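Can I wash a waxed cotton jacket that smells of damp?

Posted by Totholm

I bought a second-hand waxed jacket and it smells musty, mostly in the lining. It spent a couple of years in a shed. The label has gone so I don't know what it allows. Can it go in the machine on cool, or will that ruin it?

Gianni Rinaldi

Don't put it in the machine. Detergent strips the wax and you will get patches where the rain comes straight through. Hang it outside on a dry, breezy day, inside out, with the pockets pulled out as well. Then sponge the lining with cold water and a little white vinegar, and leave it to dry away from the radiator. Mine took 2 goes, a week apart. Rewax the outside afterwards, starting with the seams and elbows.

Jemus

just febreze it

Figueroa

I agree about the machine. Check the inside of the collar and cuffs for black specks. If it is mould, brush it off outdoors before you wet anything. If the smell is still there after a month, a firm that does rewaxing may clean it for you, but ask the price first.

Comments

Brukton: Does the vinegar smell go?

Gianni Rinaldi: Yes, by the next day.

Totholm: Thanks all. It's on the line now, will try the vinegar on Monday. 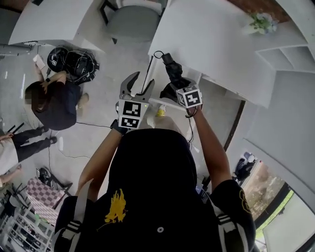

Brukton: Keep it out of strong sun while it's on the line, mine faded across the shoulders.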